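Clearing the junk drawers

2nd January

I took the first two days of the year off and used them to go through the drawers and the cupboard under the sink. I had been putting it off since April, when I moved in and emptied three boxes straight into whatever space was open.

My method is plain. I take everything out of one place, put it on the big table, and don't open the next drawer until the table is clear again. Last time I tried doing the whole apartment at once, and Esther Okoth came over for dinner and we ate standing up.

The kitchen drawer took the longest. It had takeout menus, dead batteries, keys to a bike lock I no longer own, and a receipt for 329 dollars from the dishwasher repair, which I did want to keep. The batteries went into a jar by the door. The hardware store on the corner takes them.

Under the sink I found two half bottles of the same floor cleaner. I poured one into the other and rinsed the empty. I also found the Prastell drain strainer I bought twice because I couldn't find the first one. Gil-soo Ki is getting the spare.

I sort into four groups: goes back, goes somewhere else, goes to another person, goes out. I used to have a group called "decide later" and it always turned into a new drawer. If I can't decide now, the thing goes back where it was and I look at it next year.

Felt on the table was Na-rae Sun's idea. She uses it for sewing. Bottles don't scratch the top and small stuff doesn't roll onto the floor so easily. Mine cost 14 dollars off a remnant roll.
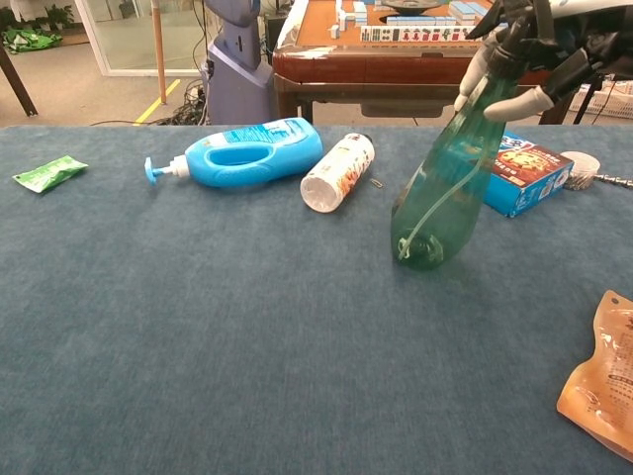
Bottles are what I have too many of, and I still don't have a good rule for them. I keep a sprayer if the trigger works and I know what was in it. The green one stays on my list because you can see through it, dip tube and all, so I can check the level without opening anything. The light blue pump bottle goes by the sink. Snack boxes belong in the pantry and wrappers in the trash, and what look like cotton swabs can stay in their round clear container. Paperclips get a dish on the desk. Drill bits go back to the toolbox, every time.

The hall closet is next. Tin-yau Mak wants his folding chairs back before the next mahjong night, and I think they are behind the vacuum. I also need to find the lid for the big storage bin, or buy another bin.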